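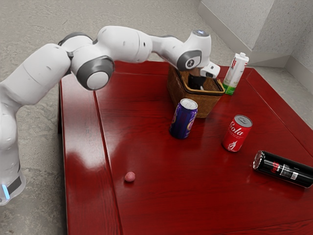 13/11/2023 – basket dye test, second round

Picked up where I left off. Recipe is the Karaki one, walnut hull, 680 g to the pot, soaked overnight. Strained it through the old pillowcase, still got grit. Do it twice next time.

Reed from Joso took color fast – too fast, ends went nearly black while the middle stayed tan. Think the bundle was tied too tight. Mwangi says loosen the ties and turn it every 30 minutes. Tried that with the second bundle, much more even, but I forgot one turn over lunch so there's a pale stripe down one side. Kept it anyway, might work as an accent row.

Willow is another story. Bark side barely takes anything. Scraped 6 rods and those came out fine, a warm brown, the sort of thing Nour wanted for the Itstead order. Unscraped ones go back in tommorow with a longer simmer.

Vinegar vs. no vinegar: can't tell them apart. Dropping the vinegar, the smell isn't worth it.

Rub test on white cotton, dry: clean. Damp: reed leaves a smudge, willow hardly any. Rinse was probly too short. Nour Chidiac has asked for samples that can hold bread, so this matters – no dye on the inside rows until the damp rub comes up clean. Lining would fix it but she doesn't want lining.

To do
– label the jars, 2 of them have no date
– loosen ties BEFORE soaking
– ask Mwangi if he still has the big enamel pot
– more reed, thinner guage
– longer rinse, then repeat damp rub on both

Leftover bath is in the bucket under the sink, lid on. Please don't dump it.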